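FOR IMMEDIATE RELEASE
3/29/20

Diekmann to Bring Recycled Cork Flooring to Public Buildings in Zotisbridge

ZOTISBRIDGE — Diekmann, the flooring manufacturer, has been awarded the contract to replace worn floor coverings in public buildings across Zotisbridge. The work will use Juliveo, the company's recycled cork floor, and will begin at the Iver Street Library once building access has been confirmed by the town.

The contract covers 3,732 square yards of flooring in 3 buildings: the library, the town hall annex and the Iver Street Senior Center. Existing carpet tile will be lifted and sorted at each site. Tiles in fair condition will be offered to local nonprofit organizations before any are sent for disposal.

Juliveo is made from ground cork left over from the production of bottle stoppers, pressed into sheets and finished with a water-based seal. It is supplied in brown, sand and slate. The town has chosen brown for all public rooms and slate for the entrance halls, where foot traffic is heaviest. 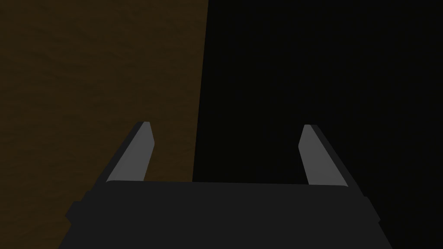
Computer-rendered view with a mottled brown surface at left.

Each building will be completed in stages so that services can move from one part of the building to another. The library's reading room will be floored first, followed by the children's section and the staff offices. Work in the annex will take place outside business hours wherever possible. Diekmann expects the library portion to take 21 working days, including the time needed for the sealed floor to cure before shelving is returned.

The agreement includes a maintenance plan. Diekmann will inspect the floors every 90 days during the first year and will train town cleaning staff in the care of cork, which should be damp mopped with a mild cleaner and kept free of standing water. Replacement sheets from the same production run will be stored in Zotisbridge for later repairs.

Starting dates remain subject to public health guidance. Diekmann and the town will post any change to the schedule at the entrance of each building. Library patrons with items on loan should follow the return instructions issued by the library.

About Diekmann
Diekmann designs and manufactures cork and linoleum flooring for schools, libraries and offices. The company supplies its products through its own installation teams and through independent contractors.

Media Contact
Diekmann Press Office, Zotisbridge
Samples and product data sheets are available on request.

###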